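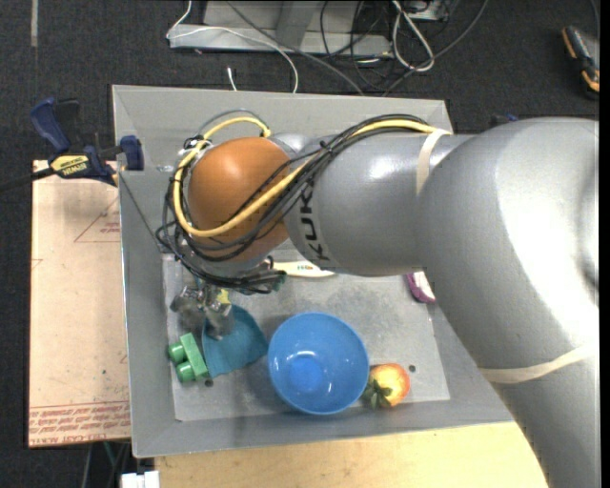 The arm over the bin, gripper at the edge of the cloth.

Teaching a pick by hand, and when to bother

Every few months somebody tells me that programming an arm is finished and from now on you just show it what to do. I have been showing arms what to do for a good while and I remain unconvinced. It can work. It works less often than the demos suggest, and most of the failures come from the showing. This page covers how I record demonstrations for picking mixed objects out of a bin, using remote control from a handheld controller.

Before you start

You need an arm you can drive by remote, a gripper, a bin and a mixed lot of things to pick up. Pick awkward things. If your set is all boxes, you will learn that your robot can pick up boxes. A cloth, a bowl, a toy block and a round fruit make a decent start, as each wants a different grip.

Fix the bin down. I clamp mine at the rim. A bin that creeps a finger's width over an afternoon will spoil the whole session, and you won't spot it until the training run comes out badly.

Strap the cables along the arm and leave slack at the wrist. Turn the wrist by remote to both ends of the range you plan to use and watch the loops all the way. If anything pulls tight, redo it now.

Recording

1. Set the speed limit low. The Skollia controller we use ships with a default of 300 mm per second, which is far too quick for anyone's first day. I drop it to 219 and leave it there.

2. Do ten throwaway picks. Don't save them. You are the one being trained at this point.

3. Choose one way of picking each object and stick to it. For the cloth I go in at an edge, close, lift straight up, then move across. If you pinch the middle half the time and the edge the other half, the model tends to average the two and close on nothing much.

4. Start recording before the arm moves and stop after it has let go. Cutting early to save disk space is a false economy.

5. Don't hover. New operators stop above the object to think, and the robot learns to stop there too. Think first, with the recorder off.

6. Shuffle the bin between takes. Properly, with your hand off the controller and the arm stopped. Nudging one object a little doesn't count.

7. Keep some recoveries. If you miss and then get it on the second go, save it. If you miss and flail, bin it.

How many do you need?

The Ostska guide says 39 per object. I have no idea where that came from, and I followed it to the letter and got a policy that was very good at the bowl and hopeless at cloth. My last full set ran to 302 demonstrations and the cloth was still the weak spot – better, but I wouldn't leave it alone with the thing.

Checking it

Play back a handful at random and watch them all the way through. Then test with the objects in places you never recorded. A run that only passes on layouts from the training set has told you very little, however nice the video looks.

Also try the dull option. If your parts always arrive in the same spot, a few taught waypoints will be faster and easier to mend – and you can read what went wrong.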